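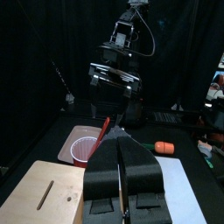
I'd been promised a robot that could lay a table, so naturally I skipped lunch. "You'll be hungry by the end," said the engineer who let me in at Totance, and she wasn't joking!

She has spent six years teaching arms to do the jobs the rest of us do while half listening to the radio. Cups, trays, play vegetables, that sort of thing. I asked her straight out whether a machine could do my washing-up yet.

"Yours? No," she said. "I could get you one that does the same cup from the same spot all day long. Move the cup behind the kettle and you've got a different job."

What about soft stuff, I wondered, or anything thin? She pulled a face. "Spoons are horrid. A carrot's easy, it's fat and it stays put. A spoon handle slides off, and then the arm carries on as if it's still holding it."

Their last long test, back in June, ran to 550 goes at tidying a small table. The arm got through 51 of them without anyone stepping in, and she seemed rather pleased with that (I'd have sulked for a week). "The first time we tried it, we got six," she said.

Shop floors are further along, she reckons. She used to work on the packing line at Skeltilport, where the boxes all came in one size and no one left a tea towel on the belt. "People think a factory's the hard bit. Give me a factory any day. Kitchens are a nightmare, everyone keeps their forks somewhere else."

I tried once more for a date. Would I have one at home before I retire? She asked how old I was, which I thought was a bit much, and then said she'd buy a decent dishwasher in the meantime. Hers is on its last legs and she's been putting it off.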